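From: Berkay Tokgöz
To: Lenbridge shared kitchen list
Date: Friday, June 8, 2018
Subject: Re: [lenbridge-kitchen] Wire baskets for the drinks table

Melina Kourkoulas wrote:

> Hi everyone. Flusside did this on their floor and they say it cut the
> clutter on the drinks table by half. One black mesh basket, cups go in
> it at the end of the day, anything left on the wood gets put in the
> lost property box. I've found the same sort of basket through Prostano
> and could order 4 of them, $185 with delivery. I'd like to do it this
> month unless somebody objects.

I guess I'm the somebody.

I don't mind baskets. I mind paying $185 to find out that people who don't put a cup away in a cupboard also don't put it away in a basket. We had the hooks. We had the tray with the labels on it. Half by whose measure, anyway? Did Flusside look at their table before the basket came, or did they just feel better after buying one?

I'd also like to know what goes in it. A short mug, fine, it will sit there. The tall metal ones that get narrow toward the bottom are another matter. Take the mustard yellow one with the dachshund in the navy sweater. It has a small flat base and a wide mouth, and my bet is that it goes over the first time anybody drags the basket toward them. It does all right standing on a table.

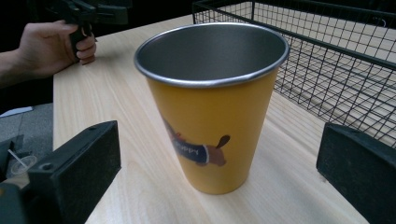

Melina wrote back to me off list that the tall cups could go in lying down, and that she would sooner pick a cup out of a basket than chase it across the table. Fair enough on the second part. On the first, a cup lying on its side in a wire basket drips whatever was left in it straight through the bottom and onto the wood, so now we need a mat too. Is the mat in the $185?

Then the table itself. The top is pale and it shows everything. There's already a dark, rough streak in it as long as my hand, close to where the basket would go, and I don't know what made it. I'm not blaming a basket. I'm saying a wire thing with corners, loaded with metal cups and pushed back and forth every day, is not what I would pick for that surface. If we do this, somebody should stick felt under the corners first and check it again after a week.

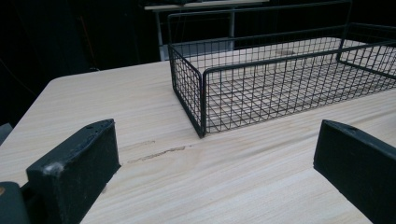 Could we try it with one basket before ordering the rest? We could, and I'd vote for that. Heydari has a spare in their supply closet and they told me we can keep it through the end of June.

So my counteroffer is one basket, borrowed, with felt on the corners, for 7 working days. Leave it at the end of the table away from the sink. Put nothing else in it. The last time we had an open container in that room it filled up with soy sauce packets and somebody's bike light. If the cups are in it at the end of that, I will say so on this list and pay for the felt myself.

And please drop the lost property part. I'm not going to go through a box looking for my own cup because I left it out while I was on the phone.

One more thing, for whoever has the key to the supply closet: the second shelf is stuck again. Pull it up before you pull it out.

Berkay

--
Lenbridge shared kitchen list | Contact the list owner | © 2018 Lenbridge | Back to top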